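首页 百科 硬件 分类索引 最近更改

台式电脑主机（内部构造与拆解）

硬件条目组 编　四月修订

台式电脑主机，俗称“机箱”或“主机箱”，指把主板、处理器、内存、电源、硬盘等部件装在同一个金属箱体内的计算机主体部分，显示器、键盘和鼠标通过线缆与之相连。严格来说，“机箱”只指外壳和骨架，但日常口语中两者常常混用。本条目主要介绍立式（塔式）主机的内部布局、各部件的位置与连接方式，以及维修和回收环节的一般拆解顺序。

一、概述

塔式主机在二十世纪九十年代以后逐渐取代卧式主机，成为办公室和家庭中最常见的形式。箱体一般由钢板冲压而成，外面再套塑料前面板。一侧的侧板可以取下，打开后能看到主板的正面；另一侧通常只露出主板托架的背面。

品牌整机与自行组装的兼容机在结构上大体一致，差别多在固定方式上。兼容机以螺丝为主，品牌机则较多采用免工具设计，用塑料卡扣、滑轨和拉手固定硬盘、光驱和扩展卡。不少厂家会把可以用手操作的部位做成同一种颜色，蓝色和绿色较为常见，维修人员看到这种颜色的零件，便知道此处能够按压或拉动。

二、内部布局

塔式主机平放、侧板朝上时，内部大致可以分成几个区域：

电源区。电源是一个封闭的金属盒子，早期和中期的机型多把它放在箱体后上角，较新的机型也有下置的。盒子表面贴有规格标签，标明输入电压、各路输出电流和认证标志。从电源引出的线束颜色有通行的约定：黄色为正12伏，红色为正5伏，橙色为正3.3伏，黑色为地线。

主板区。主板占去箱体内部的大部分面积，以绿色基板最为多见。处理器插座位于主板偏上或中部，内存插槽在其一侧平行排列，扩展槽则靠近机箱后部的挡板。

驱动器区。位于箱体前部，由金属笼架构成，分为5.25英寸和3.5英寸两类仓位，前者安装光驱，后者安装硬盘。

散热区。包括处理器散热器、机箱风扇以及箱体上的通风孔。前部进风、后部出风是最普遍的安排。

三、主要部件

（一）处理器与插座

处理器装在方形插座内，上面覆盖金属顶盖，顶盖之上再压散热器，两者之间涂有导热硅脂。采用触点式封装的平台使用金属框和压杆固定处理器：压杆扣下时，金属框四边均匀压住处理器边缘；松开压杆并掀起金属框，处理器才能取出。触点式插座的针脚在主板一侧，十分细密，受到触碰容易歪斜，因此处理器取下后一般要盖上塑料保护盖。 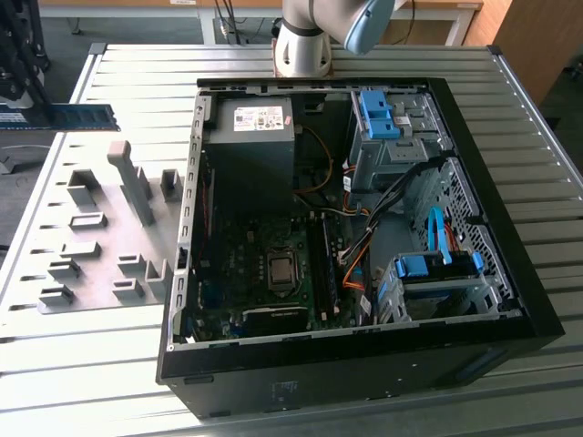
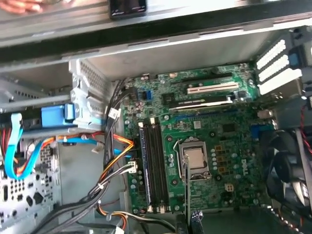 侧板取下后的台式主机，处理器在插座中，外围为金属固定框。

（二）内存插槽

内存插槽为细长条形，两端有卡扣。早期主板多为2条，后来的台式主板以4条较为常见。支持双通道的主板通常用颜色或编号区分插槽的组别，安装时需要按说明书的顺序成对插入。拆卸时先向外拨开两端卡扣，内存条会自行弹起一小段，再垂直拔出。

（三）扩展槽

扩展槽用于安装显卡、网卡、声卡等。PCI插槽较早，多为白色；PCI Express插槽按通道数分长短，颜色由厂家自定。同一块主板上两种插槽并存的情况，在两种标准交替的年代相当普遍。每条扩展槽在机箱后部对应一个开口，未安装扩展卡时用金属挡片封住。挡片上若冲有小孔，可以兼作通风之用。

（四）硬盘与光驱

使用SATA接口的硬盘有两根线：一根数据线接主板，一根供电线接电源。数据线较细较扁，颜色不限，蓝色、红色、橙色和黑色都有。免工具机型的硬盘装在塑料滑轨或托架上，捏住两侧卡扣即可抽出。滑轨上的小销钉插入硬盘侧面的螺孔，起到定位和减震作用。

（五）线缆

主机内部线缆的整理方式对散热和维修都有影响。品牌机出厂时常用扎带或固定夹把线束沿箱体边缘收拢，维修后未能复原的，线缆往往横在主板上方，合上侧板时要避免碰到风扇叶片。

四、拆解顺序

维修拆解与回收拆解的要求不同。维修时只取出需要更换的部件，其余尽量不动；回收时则按材料和再利用价值逐件分离。通行的回收拆解步骤如下：

1. 断开电源线和全部外接线缆，按住开机键数秒，释放残余电荷。
2. 将主机侧放在台面上，取下侧板。
3. 拔下硬盘、光驱的数据线和供电线，取出驱动器。硬盘单独存放，等待数据清除。
4. 拆下扩展卡。较长的显卡在插槽尾端有卡扣，需先松开。
5. 取出内存条，装入防静电袋。
6. 拆下散热器，打开压杆，取出处理器。
7. 拔下主板上的主供电插头和处理器供电插头，拆除电源。
8. 拧下主板螺丝，取出主板。
9. 拆除风扇、前面板和剩余塑料件，箱体按废钢处理。

熟练人员拆完一台普通办公主机需要近30分钟，免工具机型用时更短。处理器供电插头的位置各机型不同，常见的为4针，也有8针的，拔出时应按住卡扣，不能直接拉扯导线。

五、工作台与工具

拆解台面可以是木质、金属或铺有防静电垫的复合台面。金属台面结实耐磨，格栅式的还便于清扫灰尘和碎屑，但通电测试时不宜把裸露的电路板直接放在上面。常用工具包括十字螺丝刀、塑料撬棒、尖嘴钳、毛刷和零件盒。部分回收点使用Oris零件盒，盒盖内侧印有分格表，便于按螺丝规格归类；也有拆解点沿用Gritside的旧式分拣托盘。

电源盒内部有大容量电容，断电后仍可能带电，一般不在普通拆解台上打开，应整件送往专门工序。

六、再利用与回收

办公用台式主机批量淘汰后，去向大致分为整机翻新、部件再利用和材料回收。翻新主要更换硬盘和电池，清理灰尘，重新涂抹导热硅脂。内存、处理器和电源经测试后可作为备件流通。Covilov翻新手册建议，备件内存至少完整检测2遍后再入库。主板若电容鼓包或插座针脚损坏，通常不再修复，转入材料回收。

主板含有铜以及少量金、银、钯等金属，须由具备资质的企业处理，不得自行焚烧或用酸浸泡。箱体钢板容易回收，塑料前面板则需按材质标识分类。

七、保养

日常使用中的主机每年清灰一两次即可。清灰时应关机断电，用毛刷和压缩空气由内向外清理风扇、散热片和电源进风口，并用手指固定扇叶，避免其高速空转。处理器满载温度长期超过80摄氏度的，应检查散热器是否松动、硅脂是否干结。存放备用主机时宜装回侧板，置于干燥处；长期不用的机器，主板上的纽扣电池可能耗尽，开机后需重新设置日期和启动顺序。

八、名称说明

各地对部件的叫法并不统一。处理器又称“中央处理器”或CPU，主板又称“母板”或“主机板”，硬盘在台湾也称“硬碟”，内存则称“记忆体”。部分较早的维修资料把整台主机称作“CPU”，与处理器混淆，查阅时需根据上下文判断。

参见：主板　内存条　电源供应器　串行ATA　电子废弃物

上一条 下一条 返回顶部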